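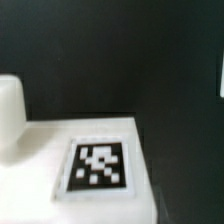
OK, thread on the square code labels, for the people who keep telling me they fixed their lives. I've lived with the Waltik ones since August and I have opinions.

The pitch: you put a printed black-and-white square on a thing, you hold your phone over it, and the app tells you what the thing is and where it lives. I already know what the thing is. I'm holding my phone over it.

The starter pack has 24 labels. The big pack has 100. Who has 100 things at home that can't be identified by looking at them? I bought the big pack, so go ahead and laugh.

Fair point first. On flat, smooth plastic they go down nicely. White plastic especially, because the square reads well against it. Every demo you've ever seen uses flat, smooth plastic. Look around your own place and see how much of it qualifies.

My list of things that don't: wicker, canvas, the ribbed tubs everybody owns, anything round, and the cardboard box the labels came in, which has a coating they slide off of.

Then there's angle. The app says it reads them "from anywhere." Straight down, sure. From the side, with the near edge looking wider than the far edge, it thinks for a while. If your own shadow is across the label it thinks for longer. My closet is mostly shadow.

I tried the Ninberg app too, since somebody always replies "you should use Ninberg." Same idea, nicer font. It wanted me to make an account before it would tell me where the extension cords were. They were in the drawer I'd opened to test it.

What bugs me more is the upkeep. The label doesn't know what's in the box. I have to tell it. Then I take out the tape and put it back in a different box, like a normal person, and now I have a label that lies to me with great confidence.

A marker and masking tape also go out of date, I'll give you that. But I can cross out a word in 2 seconds. Editing an entry takes 4 screens and one of them asks me to rate the app.

"It's great for moving." Maybe! I haven't moved since I got them. I did pack up the hall closet as a trial and the boxes I found fastest were the ones where I'd written WINTER on the side.

Someone at Pitham, where I bought them, told me the trick is to put one on the top and one on the front. So now it's two labels per box and I'm starting to see how they sell the big pack.

The one place I've kept them is the charger bins, where everything is black cable and I really can't tell what's what. That works fine. It's also a job a freezer label could do.

Kırmızıgül has a plain paper set out now, blank, you write on them with a pen. I've ordered those. Will report back if they stick to wicker — I doubt it.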